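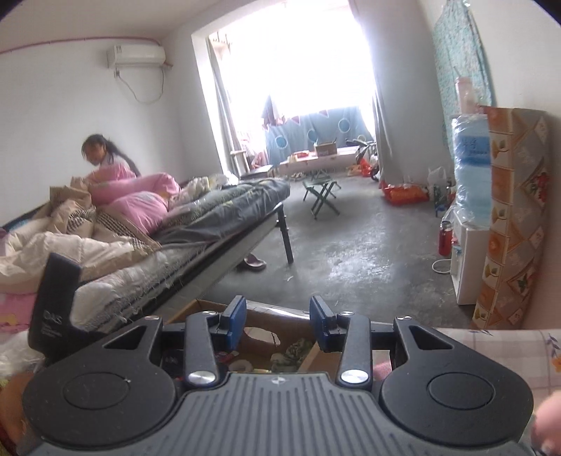 **What is rent?**

Rent is the money a person pays to use a building that belongs to someone else. The person who pays is called the tenant. The person who owns the building is called the landlord.

## A shop on Furtado Street

Let us think of a small bakery. The baker is Maricel Dizon. She wants to sell bread, but she does not have enough money to buy a whole building. A building costs very much! So she looks for an owner who will let her use one.

The owner is a company with the name Stuvari. Stuvari and Maricel write down their promises on paper. This paper is called a lease. In the lease it is written that Maricel pays $2,000 every month, and that she may stay for 5 years. It is also written who must repair the roof if the rain comes in. (In this lease it is Stuvari.)

## Where does the money go?

Maybe you think that Stuvari can keep all of the $2,000. But a building needs many things. In January, for example, Stuvari paid $500 to repair the heating and $591 for insurance and taxes. Can you do the subtraction? From $2,000 there stays $909.

Some months nothing is broken and more money stays. Other months the elevator stops, and then it can be that nothing stays at all. A good owner puts some money to the side for such months.

## Who looks after the building?

Stuvari owns many buildings, so it pays a property manager. Her name is Wing-yan Tsai. She collects the rent, answers the telephone and calls the plumber. When Maricel's back door did not close well, she called Wing-yan, and Wing-yan sent a person with tools.

## Can many people own one building?

Yes, this is possible. Many people can put their money together in what we call a fund. The fund buys the building, and each person owns a little part of it. When the rent comes in and the bills are paid, each person gets a little part of what stays. If you put in more, your part is bigger.

But the building can also lose value, or the shop can stand empty, and then the people get less. This is called risk.

## Words to remember

- **Tenant:** the one who pays to use the building
- **Landlord:** the owner
- **Lease:** the paper with the promises
- **Fund:** money from many people, put together

*Written by Mei-kuen Wan*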